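Geltuldale Housing Trust Opens Applications for Kitchen Repair Grants

BERKTON, Nov 5, 2020 – The Geltuldale Housing Trust today opened applications for its winter round of kitchen repair grants, which will pay for work in 39 homes across Berkton and the neighboring district of Seixas. Owners and long-term tenants may apply.
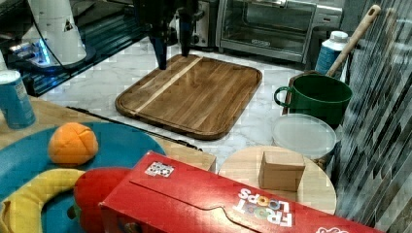
Housing and Community

Grants cover worn or damaged countertops, leaking sinks, unsafe wiring and broken cabinet doors. Small appliances are not included. Work will be carried out by Muner Building Services, which has held the Trust's repair contract for 2 years, and most jobs are expected to take about 100 minutes for inspection and measuring before a repair date is set.

Households that received a grant in the previous round may apply again if the new request concerns a different part of the kitchen. Tenants must attach written consent from the property owner.

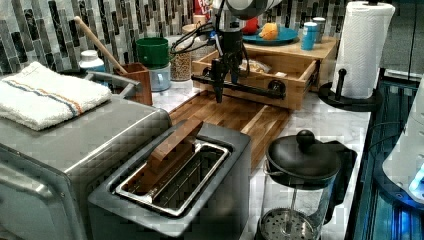

Storage repairs are eligible for the first time this year. The Trust received many requests for such work in the last round and was unable to fund them under the earlier rules. Cabinets, shelves and pull-out storage will now be considered – including countertop units with a drawer, such as a wooden organizer, where these are fixed in place.

Application forms are available at the Trust's Berkton office and by mail on request. Completed forms must be received by the end of November. Applicants will be notified of the decision in writing.

Media contact: Press Office, Geltuldale Housing Trust, Berkton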